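Keep the village ticket office open

Mistdale station has two platforms, a footbridge and a ticket office the size of a garden shed. The office opens at seven in the morning and shuts at one. The railway company would like it to shut for good in March and has put up a notice saying that passengers will be "supported in other ways". I have used that office for most of my adult life and I think closing it is a mistake.

The case for closing is easy to set out. Most people buy their tickets on a phone. There is a machine on platform one that takes cards. A clerk costs money every year and the machine costs much less. If you looked only at the number of tickets sold across the counter, you would close the place too.

My objection is that tickets sold is a poor measure of what the office does. I sat on the bench inside it one morning to see for myself. In the first hour the clerk sold very few tickets. She also told a man that his train to Hedthorpe had been swapped for a bus, rang ahead to arrange a ramp for a woman in a wheelchair, unlocked the toilet four times and talked a student out of a fare that would have cost him double. None of that goes down as a sale.

The fares are the strongest argument. They are so badly arranged that an ordinary person can't be expected to find the right one. From Mistdale to the coast there is a cheap day return, a return that is valid for a month, a ticket that must go by way of Hedthorpe and another that must not. The machine shows all of them in a list, and the names don't tell you much. My neighbour Vlasta Sýkora travelled to hospital appointments for most of a winter on the wrong ticket. She was paying for peak trains and going off-peak. The clerk spotted it the first time she bought one at the counter, and she has paid the lower fare ever since.

Supporters of the closure say this is a reason to make fares simpler, and I agree with them. Let them do that first. It has been promised for as long as I can remember, and the office is due to go long before anyone expects the fares to be sorted out.
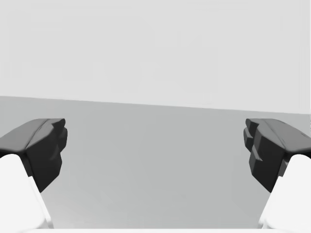 The other thing people say is that those who need help can press the button on the help point. I have pressed it. The call is answered a long way off by someone who is polite and has never seen the station. When I asked whether the footbridge was closed for repairs, I was told there were no reports of it. I was standing next to the barrier at the time. I don't blame the person on the line, who could only read what was on a screen.

Kaan Yurt, who runs the Wosano café across the road, has already noticed what happens after one o'clock. People come in to ask him about trains. He doesn't mind, but he has a business to run and he doesn't know the answers. When the office goes he will get the morning questions as well. The work doesn't disappear when the clerk does. It is passed on to a café owner, to the guard on the train, to other passengers, and to whoever's daughter is good with a phone.

I should be fair about the weak points on my side. The opening hours are wrong. Seven until one suits commuters, who are the very people most likely to have a ticket already, and it misses the afternoon, when visitors arrive and older people travel home. The counter has thick glass and a poor microphone, so that anyone hard of hearing has to shout their business to the whole room. An office run like this will look less useful every year, and the falling figures will then be used against it.

So change it. Take out the glass. Move the hours to the middle of the day. Let the clerk walk out on to the platform when a train is due, and let her sell coffee or take in parcels if that helps to pay her wages. Tineke Jacobs, who wrote to the company on behalf of the parish, asked for a trial of later hours and got back a letter thanking her for her interest. A trial would cost very little. I can't see what the company would lose by it, unless it would rather not know the result.

A small station with a person in it is a different place from one without. Parents let their children wait there. People who are nervous about travelling will make the trip. I can't put a price on that, and the company hasn't tried to. The consultation is open until the end of the month, and there are paper forms on the counter at Mistdale, where the clerk will lend you a pen.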